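Robot kitchen help at Fellirwood

Fellirwood is the place I work, and this entry covers how we brought in the two-armed helper for the sink corner. Furnamach put it together, Strazds handles repairs, and we started with 11 short shifts.

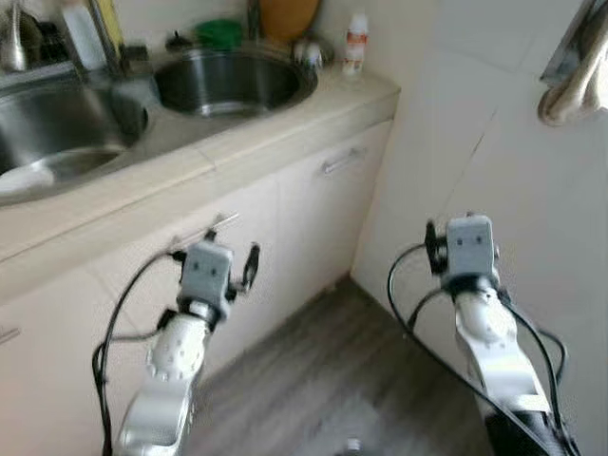 Before all this I'd wash up for 3 hours on a Saturday (my wrists hated it!). Now I spend more of that time planning the arms' jobs and stepping in when a grip goes wrong, so it's less scrubbing and a lot more watching. Some of us love it, some miss the radio and the suds.
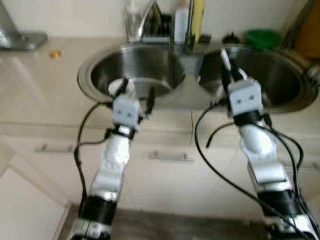
Training and pay

Jorberg ran our training over 2 afternoons, and pay stayed the same.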